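Packing light, and other things I have been told

October 26, 2021
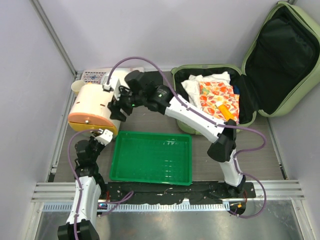 Sage green case open at the back, folded things in the base, green tray still empty.

I have been reading about packing again. I do this before every trip and it never does me any good, but there is a certain kind of article I can't leave alone, the kind where a person claims to have lived out of one small bag for three weeks and come home with clean socks. I don't believe them. I think they bought socks.

The trip is nine days, partly work and mostly not, and the case is the sage green hard one that I got in June after the zip went on my old soft one. I was talked into it. Meinir Gronow has had a hard case for years and swears by it, and she's a person who does not swear by much, so I gave in. My doubts about it were, and remain, as follows.

A hard case opens flat like a book. That sounds lovely in the shop. At home it means you need twice the room to pack it, and in a small hotel bedroom it means you either put it on the bed or step over it for the whole of your stay. The soft one opened at the top and I could leave it wedged between a wardrobe and a wall and still get at a jumper. With this one I end up leaning the lid against the nearest wall and hoping it stays there. It mostly does, I'll give it that.

Then there's the lid itself. Everyone who sells these will tell you that you can pack both sides. The lid on mine is lined in black with a zipped mesh pocket, and I'm not convinced by mesh pockets. Anything thick makes the mesh bulge, and then the bulge presses down on whatever is in the base when you close up. Anything thin slides to the bottom and sits there in a heap. I've tried shirts in it, once, and they came out looking as if I'd slept in them. These days it gets underwear, a swimming costume if there's any chance of a swim, and a cloth bag for washing. Those can be as creased as they like.

A word about black linings too. I lost a black scarf in a black-lined case for most of a week. It was in there the whole time. Who decided on black? A pale lining would show the dirt, I suppose, but it would also show the scarf.

Now, rolling. The rollers are very sure of themselves. Vandana Dixit rolls everything, including a wool coat, and sent me a link to a video in which a man rolls a pair of jeans so tightly they look like something you could hit a burglar with. I did try it properly last year. I packed the same clothes twice, folded and then rolled, in the same case, and as far as I could tell they took up the same amount of space, because they were the same clothes. The rolled ones had creases going round them and the folded ones had creases going across. I went back to folding. It's quicker, and I can put a flat hand on top and feel how full it's getting.

What I will allow is that rolling works for T-shirts if you want to see all of them at once. I own four T-shirts. I know what they look like.

I'm no kinder about packing cubes. Fustow do a set, and I was given one as a present, so I have used them more than I would have chosen to. The idea is that you sort your clothes into little zipped bags and then put the bags in the big bag. You lose the corners, that's my complaint. Clothes are soft and will go into a corner if you let them, and a cube won't. The smallest one is good for cables and chargers, and I do use that. The other ones hold Christmas ribbon.

The one bit of advice I have taken up, against my own instincts, is the tray. It came from Tuncay Gezer, in the comments under my June post, and I was fairly short with him at the time. He said to put something shallow down next to the case and put every small loose item on it before any of it goes in. Keys, pills, plugs, earrings, that sort of thing. Don't pack any of it until you can see all of it together. I said it sounded like an extra step, and it is an extra step. But small things are what I forget, and I've never once forgotten trousers.

So there's now a bright green plastic tray with a ribbed floor that comes out when the case does. I start with it empty. I don't let myself put clothes on it or cups of tea on it, and when it's full I stop and take things off. The size of the tray does the arguing for me, which saves me from doing it at eleven at night. I am prepared to say this works. Tuncay, if you still read this, you were right and I was rude.

My order of doing things, for what it's worth:

Shoes first, along the hinge side, soles to the wall of the case. One pair, plus the ones on my feet. I used to take three.

Heavy folded things next, trousers and a jumper, laid flat across the whole base so that there's no hole in the middle.

Shirts after that. I leave the top button done up and don't bother with tissue paper. (Has anybody under eighty got tissue paper in the house?)

Sponge bag in last, and never in the lid. I had a bottle of Bradodis hair oil open itself in the lid of the old case and it went through everything on its way down. I now put anything runny in a freezer bag with a knot in it. A knot, I've stopped trusting the little press-together seals.

Tray contents at the very end, into the small cube.

Then close it, lift it, put it down and take one thing out. There is always one thing. Last time it was a hardback I'd already failed to read on two other holidays.

I don't weigh the case at home. I have a Jevus luggage scale, the hook kind, which gave me 18 kilos and then 19 for the same case a minute later, and I decided I could get that sort of information from my arms. If it's hard to get up the stairs it's too heavy. If I can carry it up with one hand and be cross about something else on the way, it's fine.

What about gifts? Shewit Assefa, who I'm staying with for the second half, has already told me not to bring anything, and I've known her long enough to take no notice. Boxes are a nuisance in a case, flat ones less so. A flat box can go on top of the shirts and even keeps them down a bit. Round things are the worst of the lot and I'd sooner carry them in my hand than build a nest for them out of jumpers, though I have built that nest, more than once, and complained the whole way through.

A few people have asked what I think of the lists you can print out, with the tick boxes. I used one for two trips. The trouble is that it asks me about things I wouldn't have thought of, and then I take them. Travel iron. Sewing kit. A torch! I was going to Bristol. I've gone back to writing my own on the back of an envelope the night before, and it's never more than one side.

As for the case, I'm keeping it, mainly because the old one has gone to the tip. The shell has a scratch on one corner already and I find I mind it less than I expected. The wheels are good. I still think a zip along three sides is asking for trouble, and if it goes the way of the last one I'll be back on here to say so at length.

Next time, probably, the question of whether you need a special pillow to sit on a train. I have my suspicions.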